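December 3, 2021
Posted by: list member, Lerholm office
Filed under: Shared Kitchens, Water & Fixtures

Re: [kikano-facilities] descaling interval

> The Sivix units are due every 100 days. Can we
> stretch that to February at the Nartey site?

No. Hardness there tested at 14 grains, and the heater on the second floor already trips on long draws.

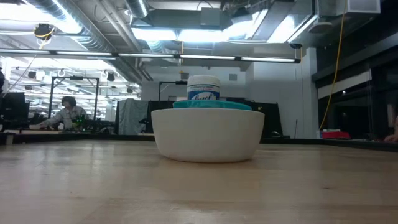 Flush with the inlet valve closed - the bypass leaks if you leave it open. Run the pump 81 minutes, then drain.

Replace the inlet screen at the same time. Part 9 on the sheet, not the older mesh one.
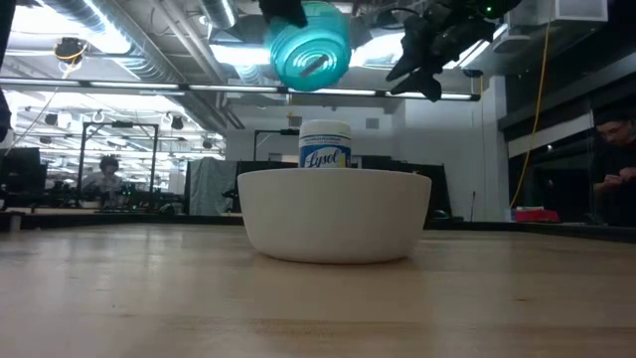 Log the outlet temperature before and after. If the two readings match, check the flow sensor before ordering a new element.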